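How to Run a Tabletop Hand Demo at an Open Day

Notes from the Havthorpe open day, written up for the next group that has to do it 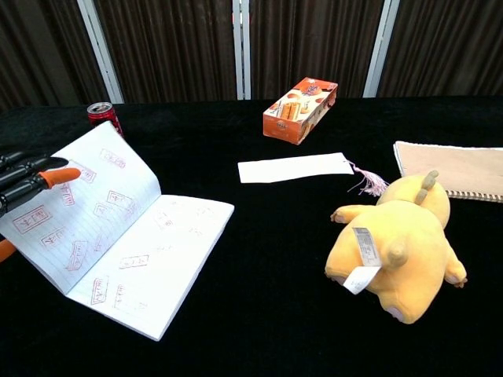
We had one table, one robot and a steady line of people who wanted to see it pick something up. The robot is a Cirneo, an upright model with two arms and jointed hands, and it belongs to the Drisville robotics group. We have now taken it out of the lab three times. What follows is the routine we use, in the order we do it. It assumes you already know how to start the robot and stop it, and that you have been signed off to operate it. If you haven't, stop reading and talk to Ok-hee Ban first.

Before you pack

Decide what the demo is. Ours is "pick up everyday things from a table and put them down somewhere else." That is easy to say in one sentence, and visitors understand it right away. An earlier version had the robot sorting plastic blocks by color. It worked nearly every time and people walked off after a minute. Things they recognize from home hold them longer.

Choose objects that fail in different ways. You want at least one soft thing, one rigid box, one flat thing and one thing with pages. We took a plush toy, a snack box, a drink can, a paper bookmark with a tassel, a spiral sketchbook and a notebook full of red seal stamps. The notebook is the star. Turning or lifting a page is hard for a robot hand, and visitors can tell it is hard without having it explained.

Pack a spare for anything that can be crushed. Cardboard boxes go soft at the corners after enough grasps, and then the fingers slip. Bring two of the same box and swap at lunch.

Don't bring anything made of glass, anything with a sharp edge, or anything you'd be upset to lose. Small children will pick things up off the table no matter what the sign says.

The table

Use a plain dark cloth with no pattern. Ours is black and has a slight nap, like velvet, which keeps flat things from sliding when a finger pushes against them. On a bare tabletop the bookmark just skates away from the hand. Iron the cloth or hang it up the night before. Creases are not a serious problem, but a big fold near the middle will catch the fingers on a low approach.

Fix the cloth down. We clip it under the table edge on both long sides. If you skip this, the first page attempt will drag the whole cloth sideways and you will spend the rest of the hour fixing it.

Put something plain behind the table. We use brown pleated curtain hung between white poles. It hides the people walking past on the other side, who otherwise show up in the robot's view and confuse the object detection. The poles need to stand firmly. Give each one a tug before you open.

Set the table height before the robot is powered. Ours has adjustable legs and a strip of tape on each leg showing the right setting. Check all four. At the first event one leg was a notch low and everything round rolled toward the same corner.

Lighting

Overhead room light is fine if it is even. Stay away from windows. At Havthorpe we were first given a spot beside a south-facing window and had to ask to move, which took most of the setup time. Ask for a floor plan in advance and say what you need.

If the room has spotlights, find out whether they can be turned off over your table. Shiny wrappers and can rims throw highlights that the cameras don't like.

Laying out the objects

Leave more space than you think you need. A hand with jointed fingers takes up a lot of room while it is opening, and it will knock over whatever stands next to the thing you are reaching for. As a starting point, leave a gap the width of the hand on at least one side of every object you plan to pick up. Things that are only there as clutter can sit closer together, and they can overlap.

Put tall objects toward the back. Put the soft toy near the front, on the side away from the notebook. If a toy has a fabric label, think about which way it faces. Our fingers have hooked a label more than once and lifted the whole toy by it, to loud applause.

Open the notebook before the demo and let one page lift naturally. Don't press the spine flat. A page that already curls up a little gives the finger an edge to get behind. If the book insists on lying flat, bend the page back and hold it for a minute.

Take a look from the robot's side. Crouch down until your eyes are level with its cameras and check what is hidden behind what. A raised page will block anything behind it, so move that object if you want to pick it up.

Starting up

1. Clear everyone from behind the barrier tape, including your own people.

2. Check that the stop button is in the operator's hand. On the table does not count.

3. Power the robot and wait for it to finish its checks. Don't talk over this. Let people watch it.

4. Run the hand through open and close with nothing near it. Listen for clicking. If a finger clicks, shut down and reseat the fingertip cover.

5. Load the program. Ours is called Ra and the demo set is number 47. Read the number out loud to your partner and have them read it back. Demo 122 is a floor-level reach and will drive the arm straight into the table.

6. Do one easy pick with no audience. The snack box is a good choice.

7. Open the line.

Running the demo

One person operates and one person talks. Don't try to do both. The operator watches the hand the whole time and doesn't answer questions. The talker stands at the side, facing the visitors, and repeats each question so the people in back can hear it.

Begin with a rigid object, go on to the soft one, and finish with the notebook. A full round takes long enough that visitors will drift in and out, so the talker should say what is coming next every so often.

For the page, bring the hand in from the side and stop it just above the paper. Hold it there. This is the best moment in the demo for explaining, because everyone is looking at the fingertip. Tell them that the robot has to work out where the paper is before it touches it, and that too much force creases the page and too little does nothing. Then continue.

Let it fail. If the finger slides off the page, say so and try again. Two tries is a good limit. After that, go back to a box so that people see something work, and come back to the notebook in the next round. Visitors at Havthorpe were patient about failed tries and asked better questions after them.

Questions you will get

How strong is it? Give the number from the manual if you know it and say you don't know if you don't. We say the hand is set well below its limit for public events.

How long did it take to learn this? For our page demo, the training set was 4000 attempts, recorded over one winter. That number surprises people. Some think it's a lot and some think it's very few.

Is someone controlling it? Tell the truth. Part of our demo is run by the program and part is steered by the operator, and the talker should say which is which as it happens.

Can I shake its hand? No. We say no to everyone, adults included, and offer to let them hold a spare fingertip cover. Keep a few of these in your pocket. They come back dirty, so wash them.

Resetting between rounds

Stop the arm, move it to its rest position, and only then reach onto the table. The operator says "clear to reset" and the talker does the reset. It doesn't go the other way around.

You don't need to put everything back in exactly the same place. Small changes are good for the demo, and regular visitors notice if the layout never changes. Do check that the notebook is open, that the tassel isn't tucked under something else, and that nothing is leaning against the hand.

Take a break every hour. The motors warm up, and so does the operator. Ok-hee puts a card on the table saying when the next round starts, and that cut down on people ducking under the tape to ask.

Packing up

Shut down fully before you touch the cover straps. Take off the fingertip covers and put them in the small bag, not loose in the case. Fold the cloth with the top side inward so it doesn't pick up lint — tape removes lint, but slowly.

Write down anything that clicked, slipped or stalled while you still remember it. The log sheet is in the lid of the case. We left it until Monday after the last event and by then we couldn't agree on which finger it had been.

Curtain and poles go in the long bag. The pole feet go in last, on top, where the next group will find them first.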